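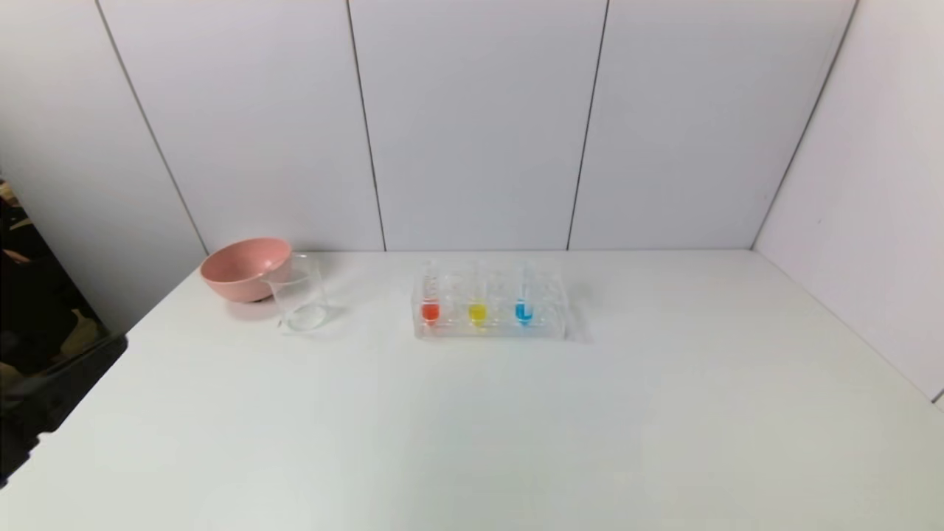 Rouge orangé, jaune, bleu : les trois tubes de l'atelier couleurs, avec le bécher et le bol rose.

Je vous l'avais promis dans la lettre de juin, l'atelier couleurs revient en juillet à la salle Derneveck ! Le principe reste le même que l'an dernier : on part de trois teintes et on fabrique toutes les autres, goutte après goutte, dans le bécher. Le bol sert à vider les essais ratés (et il y en aura, mon premier violet avait franchement la couleur d'une flaque).

Petit conseil de quelqu'un qui s'est déjà fait avoir – versez toujours le jaune en premier. Une goutte de bleu de trop et tout vire au vert sapin, impossible de revenir en arrière. Pour les verts tendres, je commence avec 20 gouttes de jaune et une seule de bleu, puis j'avance doucement.

On a 19 places par séance, à partir de six ans, et les parents sont les bienvenus autour de la table. Prévoyez un vieux tee-shirt, le colorant alimentaire part mal au lavage. Les inscriptions se font à l'accueil de Lollham, le matin de 9 h à midi.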